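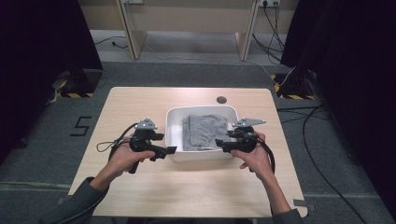

Figure 2. Folded gray cloth in the white plastic bin.

3.2 Folding and placing

The study considers how one folded item keeps its shape when it is stored in a shallow bin. We collected 346 trials in October, following the order proposed by Boychuk in the Pindent report. A fold was accepted when its outline remained close to a rectangle, and small wrinkles on the upper surface were allowed. The position of the item on the table was noted separately from its position in the bin. 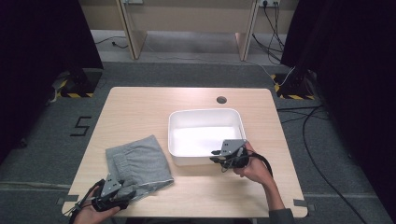
3.3 Position of the waistband

For garments with an elastic waistband, the gathered part is thicker than the rest and it disturbs the layers near it. Ulloa (Drostville set, 600 folds) did not separate these garments from flat cloths. We treat them as a group of their own, with 18 trials repeated by a second person. 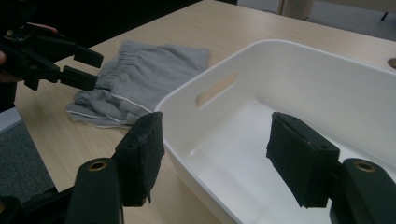 Should the waistband be folded to the inside? We prefer to leave it on an outer layer, where its thickness does not press a ridge into the fabric above it.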